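Week 4 – Does hydrangea colour tell you your soil pH?

Readings for this week are the two short handouts from the Drarby plots and the chapter on metal uptake. If you only get through one, make it the chapter. The handouts are fine but they lean on each other, and you'll see the same claim quoted back and forth as if that made it stronger.

## The claim

You've all heard it. Blue flowers mean acid soil, pink flowers mean alkaline soil, and you can read the ground by looking over the fence. It's on plant labels, in garden columns and in at least one set of old lecture notes for this course (since corrected).

Parts of it hold up. My complaint is with how far it gets stretched.

## What the chemistry supports

- The pigment in bigleaf hydrangea is the same anthocyanin in blue and pink flowers.
- Aluminium makes the difference. When enough of it reaches the coloured flower parts (sepals, mostly, so stop calling them petals in your reports), the pigment forms a blue complex.
- Aluminium dissolves more readily in acid soil, so the plant can take up more of it.

So pH matters because of what it does to aluminium. A potting mix can be quite acid and have next to no aluminium in it, and the plant in it will flower pink. Anyone reading "alkaline" off that plant has it wrong. High phosphorus muddies things further by tying up aluminium before the roots get to it.

Cultivar is the other trouble. White ones mostly stay white whatever you do. Some of the strong reds will go a murky purple and no further. A few blue easily. Most other species don't respond at all, so check what you've got before you say anything about its colour.

## The Drarby survey

This is the data set you'll use in the tutorial. It covers 3,904 shrubs in home gardens, scored by their owners on a four-step scale from pink to blue. Soil samples came back for 2,175 of them. Of those, 755 had the cultivar recorded.

Work through what that does to the result before you get excited about the scatter plot. The headline graph uses the 2,175. The fit looks good. Restrict it to the 755 and it gets a fair bit looser, and the authors give that one sentence. I'd also want to know who sent soil in and who didn't. People who already treat their beds with aluminium sulphate are the sort of people who post soil samples.

Then there's the scoring. "Pale blue" and "mauve" are next-door boxes on the form, and no colour chart was supplied. 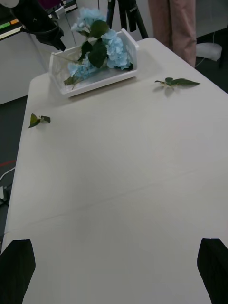
*Fig. 4.1. Pale blue flower heads with dark green foliage.*

Try scoring the flowers in Fig. 4.1 on your own, then compare with the person beside you. A photo adds its own problems: white balance, shade, the screen you're looking at. Owners filling in the form in the evening had some of the same problems, and we have no record of the light. Pale shades are the worst for this. Intensity and hue are separate things (how much pigment, and what state it's in) and the form rolls them into one number.

## The Stesex pot trial

Much smaller, 12 plants, and in my view more useful. One cultivar, one mix, half of the pots given aluminium sulphate and half given sulphur alone. Both groups ended up at nearly the same pH. The aluminium group went blue and the sulphur group stayed pink to mauve.

Don't oversell it, though. Twelve plants is twelve plants, the pots weren't moved around on the bench, and it ran for a single season. I'd like to see it repeated on a clay soil, where sulphur alone might well do the job by freeing up aluminium that's already there.

## Folk treatments

Rusty nails: iron isn't aluminium. Skip it.

Coffee grounds: used grounds are close to neutral. The Ivstead leaflet recommends them and cites no trial. I wrote and asked for one in March and am still waiting.

Vinegar: brief drop in pH, annoyed worms, no lasting change that I've seen measured.

Vanags sells a "bluing tonic". The label lists aluminium sulphate, so it may well work, at several times the price of the plain stuff.

## For the tutorial

1. Re-plot the Drarby data for the 755 shrubs only, split by cultivar. Leave out any cultivar with too few plants to say anything, and state your cut-off.
2. Write one paragraph on whether owner scoring could produce the headline trend on its own. I'm not sure it could, but argue it properly.
3. Design a better form. One page, plain words, hue and intensity scored separately.

Bring a printed copy of your plot. Colour printing if you can manage it.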